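Erst der Stoff, dann der Arm: Wie man einen Greifplatz plant, ohne sich zu verkalkulieren
Textilien gelten als Königsdisziplin der Automatisierung. Wer jetzt ein Budget dafür aufstellt, sollte beim Greifer anfangen und beim Kabel noch lange nicht aufhören. 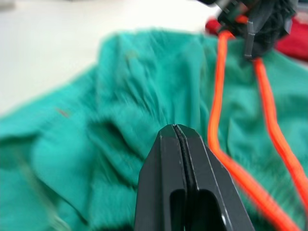 Parallelgreifer vor blaugrünem Stoff, rechts die orangefarbenen Leitungen.

Es gibt Maschinen, denen man stundenlang zusehen kann. Ein Roboter, der Kartons stapelt, gehört für mich nicht mehr dazu, das ist nach fünf Minuten verstanden. Aber ein Greifer, der sich einem Haufen Stoff nähert? Da halte ich immer noch die Luft an! Jede Falte liegt anders, jeder Zipfel gibt nach, und was eben noch eine Kante war, ist nach der nächsten Bewegung verschwunden.

In Brestcombe habe ich mir zwei Tage lang angesehen, wie ein mittelgroßer Textilpflegebetrieb seinen ersten Greifplatz plant. Troterora heißt das Vorhaben intern, und es beginnt erfreulich bodenständig, nämlich mit einer Tabelle. Darin stehen 40 Zeilen, und nur eine davon trägt die Überschrift »Roboterarm«. Der Rest ist alles andere: Finger, Tisch, Kabel, Licht, Schutz, Schulung, Ersatzteile, Rechner, Platz in der Halle, Zeit der eigenen Leute.

Genau diese Verteilung hat mich begeistert, weil sie so selten ist. Die meisten Anfragen, von denen mir Integratoren erzählen, gehen andersherum los. Jemand hat auf einer Messe einen Arm gesehen, das Datenblatt liegt auf dem Tisch, und nun soll eine Aufgabe dazu gefunden werden. Bei Kisten kann das gut gehen. Bei Fleece, Frottee und dünnen Kissenbezügen rächt es sich spätestens beim ersten Versuch mit echter Ware.

Die Finger kommen zuerst

Ein Parallelgreifer mit zwei Fingern ist für den Einstieg eine gute Wahl. Er ist einfach zu verstehen, gut zu warten, und man kann die Finger tauschen, ohne gleich die halbe Anlage umzubauen. Für Stoff zählt vor allem die Spitze. Läuft sie schmal zu, kommt sie zwischen die Falten, ist sie zu breit, schiebt sie den Stoff vor sich her. Dazu kommt die Frage nach dem Belag auf der Innenseite, und hier lohnt es sich, mehrere Varianten in den Plan zu schreiben. Beläge nutzen sich ab. Sie gehören in die laufenden Kosten, nicht in die Anschaffung.

In der Tabelle von Troterora stehen deshalb sieben Fingersätze für das erste Jahr. Das klingt üppig, ist aber klug gedacht: zwei Formen im Wechsel, der Rest als Reserve und zum Ausprobieren. Gedruckte oder gefräste Prototypen kosten verglichen mit einem Stillstand wenig, und das Team lernt dabei, was der eigene Stoff eigentlich verlangt.

Das Kabel, der ewig Vergessene

Mein Lieblingskapitel! In den Angeboten steht die Leitungsführung gern als eine Position unter »Zubehör«, in der Praxis entscheidet sie darüber, welche Bewegungen überhaupt sinnvoll sind. Eine Leitung, die am Handgelenk entlangläuft, braucht Reserve für jede Drehung. Zu viel Reserve, und sie hängt in den Arbeitsbereich. Zu wenig, und sie zieht am Stecker. Bei weicher Ware kommt noch etwas dazu: Eine tief hängende Schlaufe kann den Stoff streifen und ihn verschieben, kurz bevor die Finger zufassen.

Lassen Sie sich vor der Bestellung zeigen, wie die Leitung in den äußersten Stellungen liegt. Fragen Sie nach der Lieferzeit für Ersatz und nehmen Sie eine auffällige Farbe, wenn es eine gibt. Ein Kabel, das man sofort sieht, wird auch bei der täglichen Sichtprüfung nicht übergangen.

Eine Kamera sieht nicht, was die Falte verbirgt

Wer eine Kamera am Handgelenk einplant, bekommt einen wunderbaren Nahblick. Er hat aber Grenzen. Kurz vor dem Zugriff füllt der Stoff fast das ganze Bild, manches wird unscharf, und die Finger nehmen selbst einen guten Teil der Sicht ein. Eine zweite Kamera über dem Tisch ist daher kein Luxus. In Brestcombe war sie zunächst gestrichen und kam nach dem Probelauf mit 300 Teilen wieder in den Plan, zusammen mit besserem Licht von der Seite, das die Falten deutlicher hervortreten lässt.

Auch die Tischfläche verdient eine eigene Zeile. Hell und matt ist ein guter Anfang, solange die Ware überwiegend farbig ist. Bei weißer Wäsche auf weißem Grund sieht die Sache anders aus, dann braucht es eine Wechselauflage. Kostet wenig, fehlt aber in erstaunlich vielen Plänen.

Zwei Arme oder einer?

Die teuerste Frage wurde in Brestcombe lange diskutiert. Ein Arm kann Teile aus einem Haufen heben und ablegen. Zum Ausbreiten und Falten ist ein zweiter eine enorme Hilfe – einer hält, der andere sucht die nächste Ecke. Dafür wächst der Aufwand bei Steuerung, Schutzbereich und Inbetriebnahme, und die Arme müssen sich den Raum über dem Tisch teilen.

Das Team hat sich für einen Stufenplan entschieden. Der Tisch und die Steuerung werden gleich für zwei Arme ausgelegt, gekauft wird vorerst einer. Im Mai soll die erste Stufe stehen, über die zweite wird nach den Messwerten aus dem Betrieb gesprochen. Die Simulation läuft schon jetzt mit beiden, in einer Umgebung namens Shenoy, und den Aufbau übernimmt das Ingenieurbüro Prollanmont.

Was mir an der Tabelle am besten gefällt, steht ganz unten: eine Zeile für Stunden, in denen die Beschäftigten aus der Wäscherei am Greifplatz mitarbeiten und Ware aussuchen. Sie wissen, welches Handtuch sich verdreht und welche Decke am Tisch klebt. Diese Stunden sind mit vollem Satz angesetzt, vom ersten Probelauf bis zur Abnahme.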